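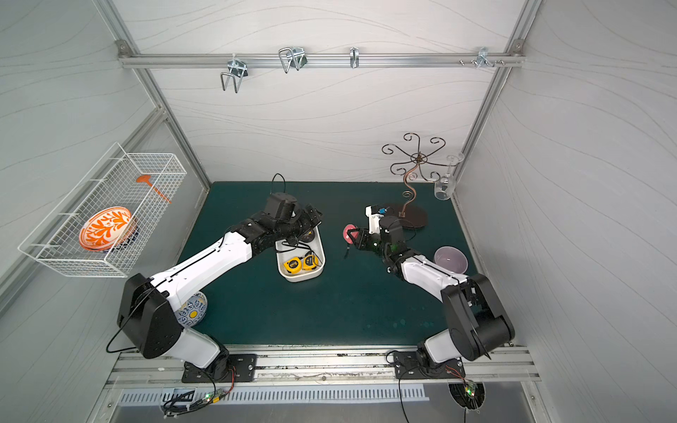

Hooks and pegs on the rail, wire basket on the left wall

Tikuta Magnesium Glycinate, powder, unflavored

I started making Tikuta in my kitchen after months of buying magnesium pills the size of my thumb and hating every one of them. It's a powder (no flavor, no sweetener) and you stir it into whatever you're drinking. I take mine in warm milk at night, my sister puts hers in orange juice, and we argue about it every time she visits!

What's in the pouch: magnesium glycinate and nothing else. Glycinate means the magnesium is bound to glycine, an amino acid. I picked it over oxide because oxide sent me running to the bathroom, and plenty of people who write to me tell the same story. Citrate is fine too, just a bit sour for my taste, so I don't sell it.

A word on the label. Lots of brands print the weight of the whole compound in big numbers, and then you have to hunt for how much magnesium you're really getting. On my pouch the big number is the magnesium itself, and the compound weight is in the line under it. Each pouch holds 28 servings. The scoop is inside, usually buried at the bottom – sorry, dig around with a clean spoon.

How I'd take it: one level scoop a day with food, stirred into something you like. It dissolves better in warm drinks. In cold water you get a little cloudiness and a slightly chalky finish, so give it another stir before the last mouthful. Close the zip all the way or it clumps. If it does clump, break it up with a fork.

Please talk to your doctor first if you have kidney trouble, if you're pregnant, or if you take antibiotics, thyroid pills or bone medicine. Magnesium can get in the way of some of those, and they may want you to space things out. I also won't promise you it fixes sleep or leg cramps. Some customers swear by it, and the research I've read is pretty mixed.

Sizes: single pouch, or the 2-pouch pack, which saves you a shipping charge. The lemon version, Zestesau, is back in February. Jhonatan Carhuamaca answers the order emails and he's quick, so write to him if your pouch shows up torn or you want to swap before it ships.

Item no. 687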